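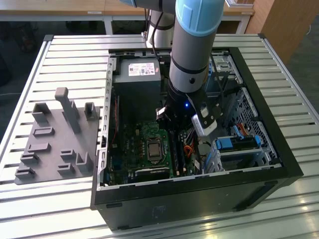

Entwistle will fix your old computer, if it can find the key to the room

15/11/2023

By Sheila Goodall

The town of Entwistle has voted to spend money on keeping old desktop computers alive, a decision reached after two hours of debate, most of it about parking.

Under the plan, residents can bring a sick or elderly PC to the former reading room behind the library, where it will be looked at, cleaned out and, with luck, sent home again. The service is free. Parts are not, although the town says it will try to use what it already has, and what it already has is a basement full of computers it stopped using in stages and never threw away.

The council approved the program by a single vote. It will run through June, when members will decide whether to keep it going or return the reading room to its previous role as a place to put chairs.

Nazanin Ghorbani, the council member who wrote the proposal, told the meeting that people in town were replacing machines that needed a fan, a power supply or a good dusting. She had brought a fan and a power supply. The dust was apparently self-supplied.

"My neighbor was ready to spend 500 dollars on a new computer," she said. "The old one had a loose cable. I pushed it back in. She has been giving me zucchini ever since."

Not everyone was moved by the zucchini. Declan Pickering, who voted no, said he had nothing against old computers and owned several, which was how he knew. He asked who would be responsible if a resident's tax records went missing, who would be responsible if they were found, and whether the ramp at the back of the library counted as one parking space or two. The last question took up 14 minutes and was sent to the town attorney.

The town will pay Tinadus, a two-person repair shop on the road to Zernness, to staff the room for 4 hours a week. Boyang Qian, one of the two persons, said most desktops come back from the dead more easily than their owners expect. The usual trouble is heat, he said, followed by failing drives, followed by something spilled by a grandchild who has since left for college.

Laptops will be accepted with what the program sheet calls "limited optimism." Tablets will not be accepted at all. Printers were discussed briefly and with feeling, and are banned from the building.

Residents are asked to back up anything they care about before coming in. Those who don't know how to do that can get help with it first, on a separate form, which is available online. Asked at the meeting how a person with a broken computer was supposed to get the online form, Ghorbani said there would also be paper ones. A clerk made a note.

The idea is borrowed from Eltisano, the next town over, which started a similar repair room last year and hasn't stopped mentioning it. Officials there say more than 40 computers went home in working order in the first season. Entwistle officials said they were pleased for Eltisano, in the tone used for a cousin's promotion.

Yvonne Tindall, the first resident to put her name on the waiting list, plans to bring in a desktop she bought when her son was in middle school. He is now a dentist. She uses it for email, a genealogy program that no longer exists in any other form, and one card game.

"They keep telling me it's obsolete," she said. "So is my stove, and I had a roast out of it last night."

She would like it back before the holidays, she added, and she would like the card game to be exactly where she left it.

The opening date has not been set. The reading room was locked when council members went to look at it after the vote, and the key on the library's hook opened the boiler closet instead. A locksmith has been called. Names for the waiting list are being taken at the library's front desk, where parking remains as it was.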